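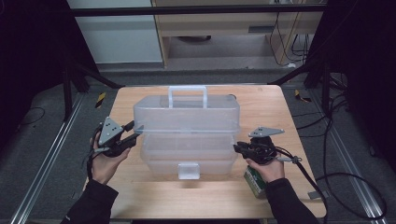
**Signe Juhl:** I don't agree with the rule of 200 sessions between pad checks. For hand-held grippers it is too long.

**Sang-wook Yeon:** In Lund we wrote 300 and had no trouble. Why do you want it shorter?

**Signe Juhl:** A worn pad changes the grip, and then the recordings don't match each other. Please look at the inner edges.

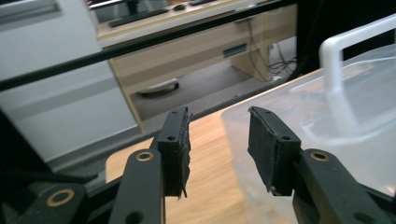
*Frayed edge on the left pad, peeling corner on the right.*

**Sang-wook Yeon:** OK, this I would replace. But I still prefer a rule by wear, not by number.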